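Nov 5, 2024

Long one tonight, because I want to get it down while I can still remember which branch had what in it.

The planner rewrite is in. I merged it before lunch and spent the rest of the day running the clothes task on the two-arm cell, and I am so pleased with it that I ate dinner standing up at the desk, scrolling through logs. The old planner treated the two arms as two separate problems and then checked for collisions at the end. If the check failed, it threw the whole thing away and started over. The new one plans in the joint space of both arms together, but lazily: it only couples them in the stretches where their swept volumes come near each other. Everywhere else they stay independent and cheap. Nadiia Maksymiv sketched this on a napkin back in March and I told her it would be too slow. Median planning time this afternoon was 115 milliseconds. I owe her a coffee, maybe a whole bag of it.

The rack is what makes this task so good for testing. A tabletop full of blocks forgives you. Clothes on hangers hide each other, they hide the rail, and they hide the other arm at exactly the moment you want to know where it is.

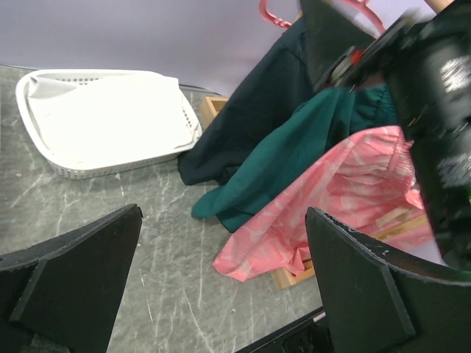

Wrist view, with the other arm over the clothes.

I keep going back to views like that one. Navy, teal and pink are layered one behind the other, and the second arm comes in from the right as a big dark blur. The segmenter used to merge the blur with the navy garment, dark on dark, and then report one enormous piece of clothing with a finger growing out of it. Now we render both arms from their joint states and mask them out before the image gets to the segmenter at all. It's such a plain idea! We already knew where the arms were to a fraction of a degree, and we were asking a network to guess it from pixels.

The mask isn't perfect. Timestamps between the wrist cameras and the joint states drift a little, so a fast-moving arm leaves a thin rind of unmasked pixels along its trailing edge. I padded the mask by 8 pixels and moved on. Proper fix: interpolate the joint states to the exposure time. Truteo (our logging layer) already stores both clocks, so all the data is there, I just have to write the thing.

Afternoon was grasp-and-pull. Aurora Serrano had the controller side and I had the planner console open, and we kept calling numbers to each other across the room. What we wanted to know was how the shared plan behaves once one gripper is holding cloth, since the cloth is attached to a hanger and the hanger is attached to the world. The planner doesn't model cloth. It gets a crude cone of "probably fabric here" hanging from the gripper and it has to keep the other arm out of that.

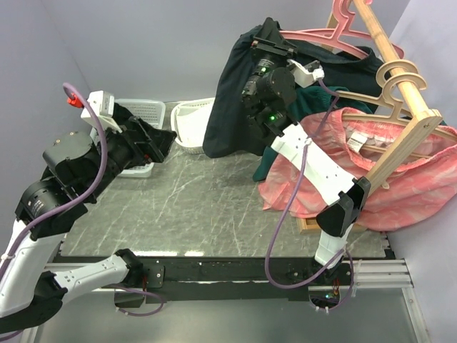
Things to sort out tomorrow

The cone is too fat. With the right gripper clamped on the navy garment, the cone swallowed most of the air over the middle of the table, and the left arm's options shrank to almost nothing. It hovered, replanned, hovered. Aurora wants to shape the cone from the depth image once per second and leave it frozen in between. I think she's right, although I'd like it frozen per motion and not per second, so that a plan never has the ground change under it halfway through.

Force threshold on the pull. The compliance controller is lovely now, really lovely, the new gains took all the chatter out of the wrist. But the threshold for "the hanger is pulling back" is still one constant for every garment. Make it a parameter of the skill. Haddad (the task scheduler) can pass it down with the garment label.

Replay tool. I lost time scrubbing by hand. Osirance will load 223 episodes without complaint and then let me search them by nothing except filename. I want to search by event: gripper closed, plan rejected, mask overlap above some value.

Rename the two plan modes. "Coupled" and "semi" made sense to me for one evening.

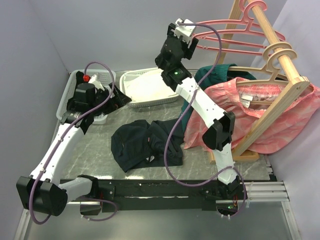 The regrasp logic is the part I most want to get my hands on. Up to now it picks a grasp point from the outline of the garment, which works well enough for something hanging, where the outline tells you about hems and shoulders. It's nearly useless for a heap like the navy one in the middle of the table, bunched up into folds, where the outline is just the outline of a heap. I'd like to score points by local ridge height and curvature instead, then let both arms bid on them using the real planning cost, which we can finally afford to compute. Two bids, cheapest pair wins, no hand-written rule about left arm for left side. The Banitz simulator has a cloth heap scene I can use to tune the scoring overnight.

I started on the bidding code after dinner and it already runs against recorded depth. No idea yet if the scores mean anything. Leaving it on seed 2 in the simulator and going to bed. Ask Nadiia in the morning if she kept the napkin.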